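Filed under: Outdoor Furniture > Tables > Assembly & Care

Ticket opened 11/03/2025, Jaltby round table

Hi again! So the wobble is back. I tightened all 3 bolts under the top like you said (twice!) and it was fine for a week, then it started rocking whenever anyone leaned on the side by the chair.

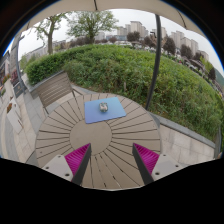 I also tried turning the whole table a bit, in case it was our paving, and it rocks just the same over there. The other thing is crumbs. They drop into the gaps between the slats and pile up near the center disc – is a soft brush okay, or will that wreck the finish? And can Ondham mail me new feet, or do I go through the store?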